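Dual-Arm Sorting of Small Electrical Parts: Task Planner and Wrist-Camera Perception
Project report, Robotics Software Laboratory, Watstead
Stefaniia Yatsenko
Last updated: Monday, December 5, 2022

1. Scope

The project covers the software for a sorting cell with two arms, a central tray and yellow bins at the edges of the table. Mixed parts are placed in the tray and each part is to be moved to the bin assigned to its class. The arms, grippers and low-level joint controllers were already in place. The work reported here is the task planner, the grasp check and the logging tool.

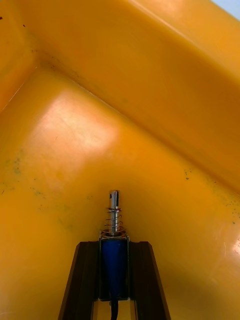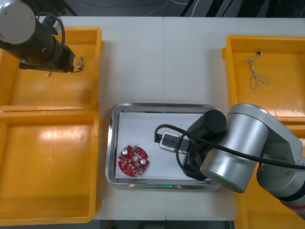

Figure 1. First picture: wrist camera, solenoid between the gripper fingers, yellow bin behind. Second picture: fixed camera, both arms over the table.

2. Software structure

The system runs as four processes: perception, planner, arm control and logger. They exchange messages over a local bus called Skunska, which was written for an earlier course project and reused with small changes. Every message has a time stamp and a sequence number. The logger subscribes to all channels and writes one file per run.

The planner holds a table of detected parts. An entry contains the class, the estimated position in the table frame, the assigned bin and a state (waiting, claimed, held, placed, failed). An arm must claim an entry before it moves. The first version let both arms read the table freely, and they sometimes selected the same part. The claim step removed this fault.

3. Perception

The fixed camera gives the part positions. Segmentation is run on the tray region only, which is masked by hand at setup. The polished rim of the tray produces false edges, so the mask is drawn inside the rim and the paper is used as the background. Cords are a known problem. A cord that crosses another part merges the two regions, and the centroid then falls on neither of them. The current version erodes thin regions before the centroid is computed.

The wrist camera is used for the grasp check. A fixed window between the fingers is compared with a reference of the empty gripper. The first check used mean brightness and was unreliable over the bins, where glare on the glossy plastic changes with the wrist angle. It was replaced by an edge comparison in the same window. Dark specks on the bin surface add a few weak edges, which are removed by a minimum length threshold.

4. Motion and shared space

The table is divided into a left zone, a right zone and a shared zone over the tray. The shared zone is protected by a lock. An arm requests the lock before it descends and releases it at the retract height. Trajectories are planned in joint space with a check against a simple box model of the bins and the other arm. The cables are not in the model. An extra margin was added on the wrist links for this reason, and some reachable poses are lost as a result.

5. Tests

The test series was run in October and consisted of 134 pick attempts. The arm speed was limited to 70 percent of the normal setting. Failed attempts were sorted by cause from the log files. The most frequent cause was a wrong centroid on parts with cords. The next was a lock timeout, where one arm waited for the other to finish a retry. There were 2 false results from the grasp check, both with thin parts lying low between the fingers.

The timeout was traced to the retry routine, which kept the lock while a new detection was requested. It now releases the lock first and requests it again after the detection is returned.

6. Open points

The bin assignment is read from a text file and is not checked at startup. A class with no bin is found only when the arm is already holding a part, and the planner then stops. The check should be moved to the loader.

The tray mask must be redrawn whenever the tray is moved. Detecting the rim automatically was tried for a short time, but the reflections moved the fitted line too far for use.

The configuration files and the log reader are in the project folder under "sorting". The message definitions are kept separately with the Skunska source.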